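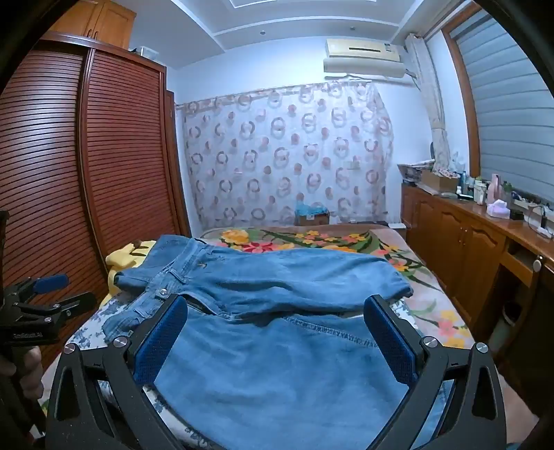
# How Long Do We Keep Our Jeans?

Garnet Zacharias and Lwazi Ntuli

We started this project in August, after a long and very friendly argument over lunch about when a pair of jeans is worn out. Our survey went to families in Ladley and brought back 1113 answers, 36 of them blank (we left those out). Most people blamed the knees first - then the zipper! Lwazi's grandmother has patched hers for years, and she kindly taught us both her stitch one Tuesday.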